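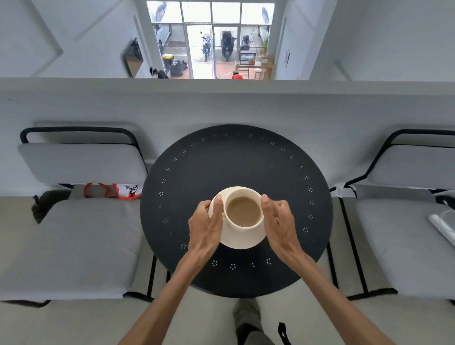
Fewer alarms on the Gavham control screens

The operator screens at the Gavham water treatment plant were replaced in November, and several readers have asked how the change went. We spoke to Lamisi Eshun, who led the design work for Pakov, and to two of the operators who use the new screens on every shift.

The old system had grown over 15 years. Each time a pump, valve or sensor was added, someone drew it onto an overview page and gave it a high alarm and a low alarm. By last spring there were 52 separate display pages. Operators on a busy shift could see 3,000 alarm messages in a day, most of them cleared with a single key press and never looked at again.

"You learned the sound," said Iddrisu Annan, a shift lead. "If the beeping had its usual pattern you kept going with whatever you were doing. If it changed, you looked up."

Eshun's team spent its first month in the control room without drawing anything. They sat behind the operators and wrote down which pages were opened, in what order, and what was being looked for. Most of the pages were hardly used. Operators moved between the same few displays all shift and kept the numbers they needed on paper beside the keyboard, because the filter levels and the inlet flow were on different pages and could not be seen together.

The paper notes became the starting point for the new overview. It shows the filter levels, inlet flow, chlorine dosing and tank storage on one page, each as a short trend line with the normal range shaded behind it. The background is gray and so is the equipment. Color is used only when a value leaves its range. Eshun said this was the hardest part to get agreed. The old pages showed running pumps in bright green and stopped pumps in bright red, and some managers felt the gray version looked unfinished when it was shown to them on slides.

The alarm list took longer than the graphics. Yaa Bawa, the plant's process engineer, went through it with the operators line by line and asked the same two questions of each entry: what would you do if this came up, and how long would you have to do it? If there was no action to take, the entry was moved to an event log that can be searched but makes no sound. A little over 2,000 configured alarms were removed or moved this way. The rest were sorted into three priorities, each with its own tone and its own shape on the screen, so that an operator who has trouble telling red from orange can still read the list.

A few decisions had to be reversed. The first version hid the trend lines on tanks that were steady, to save space, and operators turned them back on within the first week. Steady is something they want to see. The search box was also moved, from the corner of the screen to the top of the alarm list, after it was found that people on the night shift were not using it at all.

Navigation still draws complaints. Getting from the overview to an individual valve takes three clicks where the old system took two, if you happened to know which page you wanted. Annan said he is used to it but would like a shortcut for the backwash valves, which he opens several times a shift. Pakov has that on its list for the next update, along with larger text on the wall display.

Training was done in pairs on a simulator, with one person running the plant and the other reading out faults from a sheet. Bawa recommends it, with the warning that the simulator should be loaded with the real alarm settings. Theirs had an earlier set for the first two sessions, and some of what people learned had to be corrected afterward.

The plant plans to review the alarm list every quarter. New alarms now need a written response before they can be added, and Bawa signs off on each one.

Eshun will go through the before and after screens at our next members' evening at 7 p.m. in the Ansah room. Asif Tarar is taking names, and will pass on any questions you would like answered on the night. Please mention it when you sign up if you need to join remotely.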